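About Brunet

Brunet sorts, folds and stores clothes for people who have more of them than drawers. Marwa Bouazza started it in May, the year her own closet rail came down in the night with 58 hangers on it, and she has been suspicious of closet rails ever since.

We work out of two rooms above a tile shop. Valter Midtbø handles pickups and the stairs, of which there are many. Ginette Bouvier runs the folding tables and has firm views on sleeves. If your sweaters come back in thirds, that was Ginette. If they come back in halves, she was on vacation.

Our methods are plain. Clothes go on a table, get looked over, and go into bins you can see through — a closed cardboard box is where pants go to be forgotten.

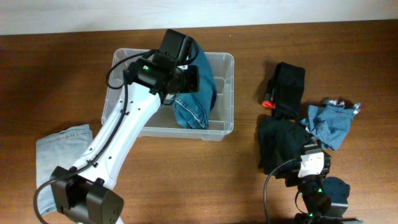

Denim gets a bin to itself whenever we can manage it. It's bulky, it won't stay folded for anyone but Ginette, and it flattens whatever you put under it. Dark things are sorted separately, usually near a window, so that navy and black can be told apart before they reach your house.

We keep closets for 133 households and would like a few more, though not on Mondays. Ask for Marwa.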